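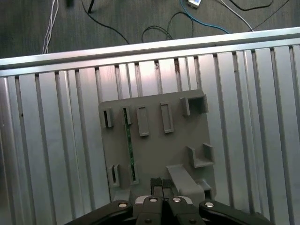 *Page last changed: a Friday in August, late afternoon*

# The Hono bench, a gallery

Welcome to the least glamorous page on the site. It gets more visitors than the product page (1,701 at last look), and we have decided to be flattered by that.

Hono is a small electronics project, and small electronics need something to hold them still. Hence the bench, and hence the gray plastic, of which there is a drawer full by now. The captions get added to whenever one of us has an opinion.

## Plate on the platform

**The plate.** Gray, 3D-printed, matte, and a bit rough to look at up close, like most of what leaves our printer. The row along the top has a small clip-like tab, a narrow holder, two raised slots and an open bracket at the corner. The two slots are nearly the same shape but sit at different heights, which has now been pointed out to us by three separate visitors. Thank you. We know.

**The green strip.** The reason for all the plastic. It's a thin circuit board, held at its top end by the narrow holder, and the holder took more evenings to draw than the board did. We used to hold these strips with tape. The tape years are not in the gallery.

**The platform.** Slotted aluminum, bought from Estby as a leftover from somebody's larger and presumably better funded plans. Getting it up the stairs was an event. The grooves are wonderful for bolting things down and just as good at swallowing washers — we budget for the washers. Specks and scuffs along the ribs are what you get for using a thing. A polishing kit was bought once. It lives in a cupboard, still sealed.

**The rail.** Stops pencils.

**The floor.** Dark gray carpet with a faint stripe, chosen by the landlord. Small black screws go into it and take up a new life there. If you ever rent a room for this kind of work, ask about the carpet first and the price second.

**The cables.** White, black and one very cheerful blue. There was a labeling scheme, with a pack of 600 labels ordered from Hetico in a burst of good intentions. We used 20. The other 580 are in the cupboard with the polishing kit. The black one with the loose loop gets its shape from years of being coiled by people with different ideas about coiling.

## Odds and ends

The gray filament is the cheapest gray the shop in Abu Hammour sells, and we've stayed loyal to it through two price increases. Requests for the same plate in orange have been read and filed.

The drawing for this plate is version 61. Please don't write in for versions 1 to 60 — most of them held the board beautifully and then wouldn't give it back.

Back to the Hono front page, or on to the drawer.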